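Print this page | E-mail this page

Murholm Park progress report, second period

Hi everyone,

I promised a shorter report this time and I'm going to try, but a lot has happened since the last one (mostly good!). The grant was for getting visitors to stay in the park past lunchtime and come back in the off season, so I'll stick to that and leave the parking lot saga for the budget notes.

First, the lake train. It reopened in March with the new timetable, leaving the main gate every 39 minutes. I know that's an odd number. It's how long the loop takes with the stop at Nurmi and the time to get strollers on and off, and every attempt to round it down left families standing on the platform watching the back of a train. The drivers like it. The printed leaflets still have the old times on them, so we're handing out stickers until the reprint comes in.

The Havari side of the park is where most of your money went this period. The old bumper car hall has a new roof, the floor is leveled, and the indoor play area is about two-thirds fitted out. The climbing nets came in the wrong color and we kept them — sending them back would have cost us the school break. What's still missing is the padding around the two center posts and the second fire door, and we can't open the upper level until both are signed off.
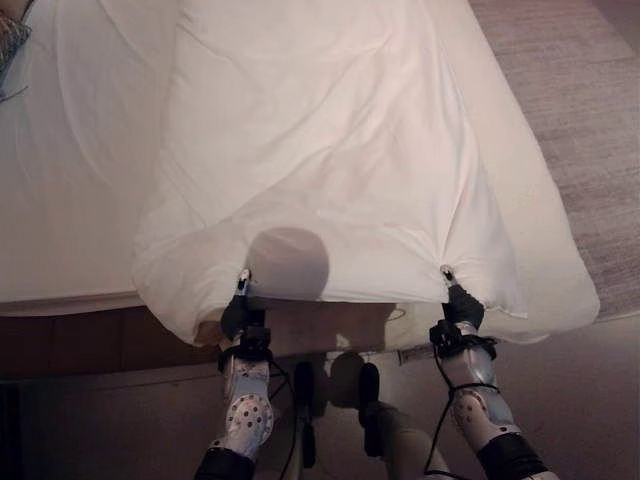

Zarmeena Usmani asked when she read the draft whether the upper level could open on its own schedule, with the ground floor running from the start of summer. Yes, and that's what I'd like to do. The ground floor holds 200 people, which is plenty for a rainy afternoon, and we'd put a rope and a sign at the stairs. I need an answer from you on this one, please, as it changes how many seasonal people I hire.

Evening hours went better than I dared hope. We tried six late closings with the lights on along the water and the carousel running until 9 p.m., and the busiest of them brought in 293 people after 5 p.m. The slowest was the one with the sideways sleet, and I'd rather not put that number in writing. Food sales held up nicely, mostly waffles. The shooting gallery did nothing at all in the evenings, so I've taken it off the late schedule and moved its person over to the carousel, where the line was getting silly.

We also have the overnight packages going with Alura now. Guests get a room, breakfast and a two-day park ticket, and they can come in half an hour before the gates open. Bookings are slow for spring and filling up well for summer. The one complaint I keep hearing is the walk over from the lodging in the dark, so I've asked for a price on path lights and will send it along when I have it. 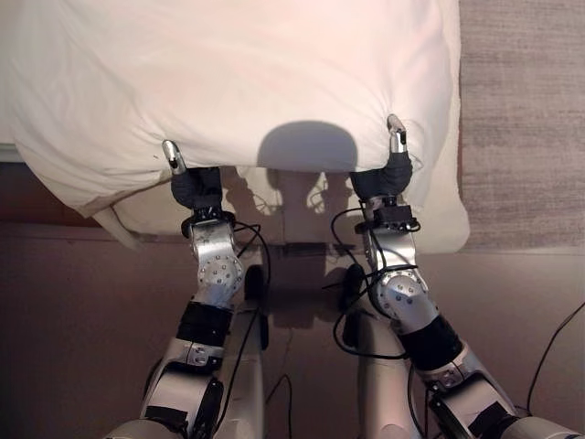
Martti Suominen thinks the two-day ticket is priced too low and that we'll regret it by July. He may be right! I'd still like to leave it alone for one full season. People who stay over eat with us twice and ride the train more than once, and I want to see that side of the books before we touch the price. If you'd prefer a small increase for the summer weeks only, I can have that set up in a day or so.

Things that are late: the new map boards (the artist has been sick), the accessible boat at the lower dock, and the staff training on the new ticket scanners. The boat is the one that bothers me. The builder has moved the delivery twice and I've stopped telling visitors a date. I've held back the last payment until it's in the water.
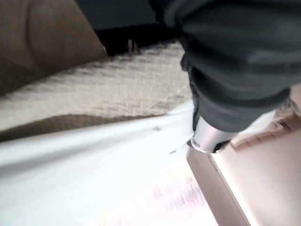

A room on the overnight package.

Money is fine overall. We're a little over on the Havari roof and a little under on advertising, and I'd like your okay to move the leftover advertising money across to cover it. The full sheet is attached to the e-mail version of this report. Next one comes once the play area is open, and you're all welcome to come try the slides before the kids get at them.

Print | E-mail to a colleague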